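Subject: Re: [greststead-house] Cork underlay before the fall?
From: Su-bin Ra
Date: March 5, 2025

Eun-ji Heo wrote:
> The Paiva rep came by again. He says their cork sheet under the
> floorboards will cut footstep noise between floors by 80 percent,
> and that we'd never need to think about rugs again. He'll hold the
> price until September if 12 apartments sign up. I'm leaning yes.
> Has anybody got a reason not to?

Eun-ji, I have a few.

Eighty percent of what? I asked him that in the hallway and he gave me a leaflet. The leaflet says 80 percent too, and under it in gray type it says "compared with bare slab." We don't have bare slab. We have joists with old boards on top, and whatever got stuffed between them when Greststead was built. I can't find one number in there for a building like ours.

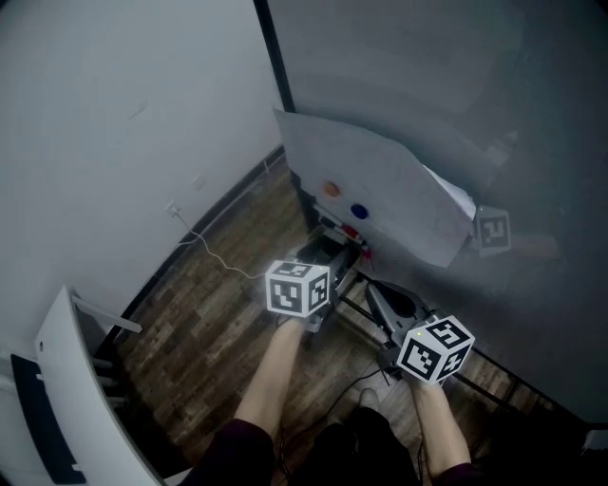 My other trouble is with the idea that the boards are the problem in the first place. Most of what I hear from upstairs is heels and chair legs, and cork won't do a thing for the gap along the baseboard where the voices come through. A wooden floor in a narrow corner, like the one in the picture, is where I'd look first, with a flashlight and a tube of sealant, before I let anyone pull up a single board. Ronel quoted me $85 to seal one room. I don't fully trust them either — they told Birik Street the same job would take a morning and it took 2 days — but at least it's a small amount to be wrong about.

As for never needing rugs, my sister has cork under her floor and she has rugs. She bought them after the cork.

What I'd want before signing:

One apartment done first, at Paiva's cost, with the people below keeping notes for two weeks before and two weeks after.

The name of a building with joists where they've done this, and a phone number for somebody who lives there.

In writing, who pays if the doors have to be trimmed. The sheet raises the floor, and he went very quiet when I brought that up.

If he says yes to all of it I'll sign. My guess is that he calls you instead of me.

Su-bin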